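Print this post | E-mail this to a friend

So I've had the Troltley starter plan from Sidodo for a month now, and I'm hooked! You pick a task, the simulated arm has a go at it, and you get a score back over coffee. My mug pickup ran 115 times before breakfast (yes, I let it go all night). Setup ate most of an evening, and the help pages are thin. Still, $32 a month feels fair to me. 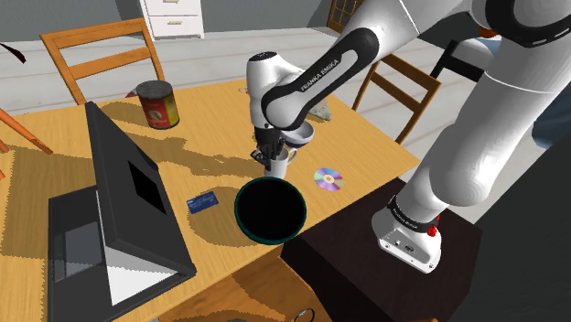
Does it need a fancy computer? Mine is six years old and runs it fine, though the fan gets loud.

Print | E-mail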